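Is the tasting menu at Berge worth it, or is it all hype?

Posted in Restaurants and Eating Out

My sister wants to book Berge for her birthday in December. They want a $120 deposit per table before they'll even confirm a time, and the reviews all sound like the same person wrote them. "A journey." "An experience." I've eaten at plenty of places with 2,000 glowing reviews that served me lukewarm risotto. Has anyone here paid for the tasting menu with their own money? And does the kitchen handle a shellfish allergy, or do they just pull the shrimp off and hand you the same plate?

Olanrewaju Edet

I went in the spring and paid in full, so take this for what it's worth. The food is good. It isn't $300 for two good, which is what we spent once wine was on the bill. The braised short rib was the best thing I ate and it's on the regular menu anyway. Three of the courses were a spoonful of something on a very large plate.

On the allergy, call them. Don't trust the box on the booking form. I typed in "no nuts" and the server had no idea. She did go back and check, and they swapped a dessert, but I had to bring it up myself.

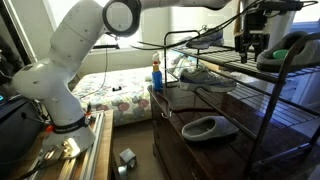 White arm with a black gripper over the rack.

Two more things. The deposit comes off the final bill, but read the cancellation terms before you put a card down - mine said 48 hours. And ask for a table away from the door. If your sister mostly wants a nice room and a decent steak, Tusto is a shorter drive and you can park.

Adaeze Mohammed

I don't agree about the small plates, that's how a tasting menu works. But I'm with you on the reviews. A place doesn't get 1,000 five-star write-ups in its first year without asking for them, and Berge puts a little card in with the check asking for one. Make of that what you will.

For shellfish I'd be careful. Ask if they use a separate fryer and if the stock in the soup is made with shells. When I asked, the first answer was "should be fine", and I don't eat on "should be". The manager gave me a straight answer after that.

Anton

went once, too loud, bread was good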